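Ticket 1823: Steamer task, bun transfer and lid
Product: Planum two-arm kitchen bench
Status: Open, waiting on customer
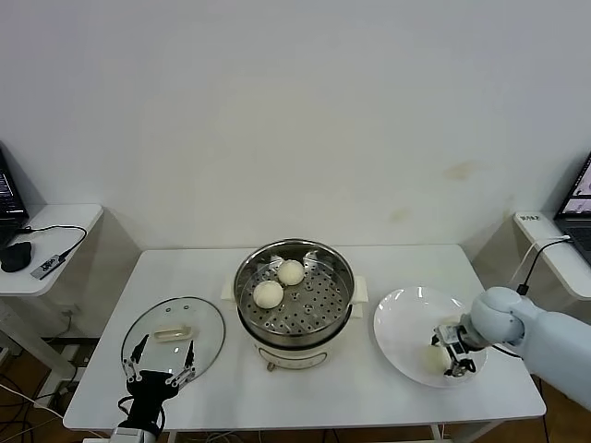

Can a machine do a simple kitchen job like this without someone standing by?
For short runs on a fixed layout it can, but we still ask sites to keep a person in the room whenever the cooker is switched on.

Reported problem
The site (Castau, test kitchen) says the transfer of buns between plate and steamer tray goes fine in the morning and gets worse by mid-afternoon. Buns are dented or dropped on the rim. Lid pickup fails less often, but when it fails the arm keeps going as if it had the lid.

Setup as checked
Cooker in the middle of the table, glass lid on the left, plate on the right. Two different hands: long open fingers on the lid side, compact parallel jaws on the plate side. Layout matches the task file. No change needed.

Log
9:10 — Asked for run history. Customer sent 440 attempts from February. 69 marked failed.
10:25 — Sorted the failures. Most are grip force on the bun side. The rest are lid misses, and nearly all of those come after the lid was put down by hand between runs.
11:40 — Customer asked if the clear glass is the cause. Possible. The handle is easier to find than the rim, so we told them to use the handle only and turn off rim search.
13:05 — Lowered closing force on the right hand by one step. Six test runs, no dents. One bun slipped.
14:30 — Same settings, buns from a new batch. Softer dough, dents again. A person would feel this and let up. The current hand has no touch sensing, so it closes the same way every time.
15:15 — Løken gripper pads suggested. Customer has a set from Troretti on order already and would like to try those first.

Workaround until pads arrive
Use one batch of buns per session. Rerun the grip check when the batch changes. Put the lid back on its mark after every manual step.

Still open
No lid-held check in the task file. Passed to the software team as a separate request — please don't close this ticket until it is linked here.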